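Betreff: Re: [greifen-liste] Aufnahmeprotokoll Hokus, Startpose und Filter

Hallo zusammen,

in der Februar-Runde kam von der Liste:

> Ihr schreibt, die Policy sei nach dem Filtern besser geworden. Wie viele
> Episoden sind überhaupt rausgeflogen, und wonach? "Offensichtlich
> unbrauchbar" ist kein Kriterium, das ich nachbauen kann.
> Außerdem: Startet ihr mit offenem oder geschlossenem Greifer?

Berechtigt. "Offensichtlich unbrauchbar" war mein Kriterium an einem Nachmittag gegen 17 Uhr, und so liest es sich auch.

Also ordentlich. Ausgangspunkt waren 3000 teleoperierte Episoden zum Tuchfalten, aufgenommen mit der Handgelenkkamera. Der Filter verwirft jede Episode, in der der Greifer innerhalb der ersten 68 Zeitschritte weder Öffnungsweite noch Pose nennenswert ändert. Übersetzt: Da hat jemand aufgenommen und nachgedacht. Das Netz lernt daraus ebenfalls das Nachdenken, nur ohne den anschließenden Teil. Es fielen 700 Episoden weg.

Auf dem Livton-Aufbau bleibt die Policy seither deutlich seltener am Anfang stehen. Beim eigentlichen Falten sehe ich keinen Unterschied, den ich in einem Paper verteidigen möchte. Mapplebeck als Augmentierung hat daran nichts geändert, außer an der Rechenzeit.

Zur zweiten Frage: offen. Mit geschlossenem Start hat das Modell die ersten Schritte brav fürs Öffnen verbraucht und dabei gern das Tuch verschoben. Offene Startpose aus Sicht der Handgelenkkamera, Tuch unten links:
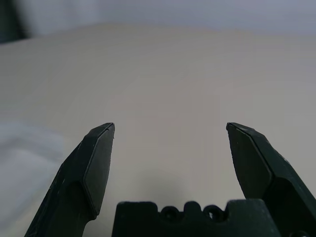 Claltine hält dagegen, man solle die Startpose gar nicht festlegen, sondern die Öffnungsweite pro Episode würfeln, sonst lerne die Policy eine Kalibrierung auswendig und keine Aufgabe. Ein Versuch mit 137 Episoden habe dort gereicht, um den Stillstand ganz ohne Filter loszuwerden.

Das würde mich ärgern, weil der Filter dann zwei Wochen Arbeit gewesen wäre, die ein Zufallsgenerator nebenbei erledigt. Ich teste es trotzdem. Gleiche Seeds, gleiche Testtücher, einmal fest offen und einmal gewürfelt, jeweils mit und ohne Filter.

Das Filterskript liegt im Hokus-Repo unter tools. Der Schwellwert für "nennenswert" steht in der Konfiguration und ist von Hand gewählt. Wer einen besseren hat, bitte mit Begründung an die Liste.

Grüße aus dem Labor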